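Papers > Workshop Builds > Hand Capture

3.2 The glove rig

We built the rig in the shared workshop at Hedham over January, mostly in evenings, and it was a joy to watch it come together. Each hand gets a thin glove with a tracking controller fixed to the back, so the fingertips stay free to feel an edge or a fold. Our first mounts wobbled badly. Mio Hattori redrew them twice, and the second version -- a wider plate with two straps -- held its position through 600 folds without a fresh calibration.

Laundry was our favorite test. Cloth never lands the same way, and the robot arm we call Balogh needs to see plenty of variety before it can copy us. Areti Alexiou set up five starting layouts and let each wearer work at a natural pace (Figure 4).
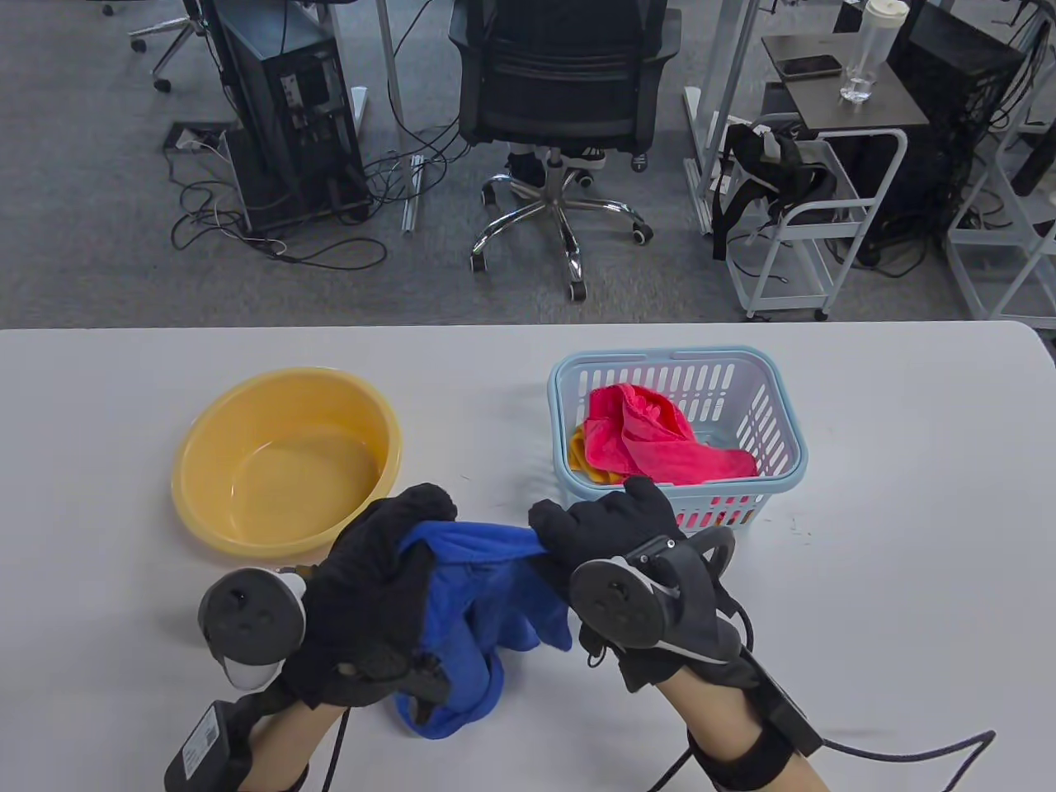 Figure 4. A blue cloth stretched between the gloved hands, with a controller on the back of each. The basin and the basket of cloths share the tabletop.

3.3 Lining up the two hands

The controllers report in their own coordinates, so every session opens with both palms pressed to a corner block. Kalliopi Triantafyllou wrote the script that does the rest, and it is wonderfully short.

14 shares | 3 comments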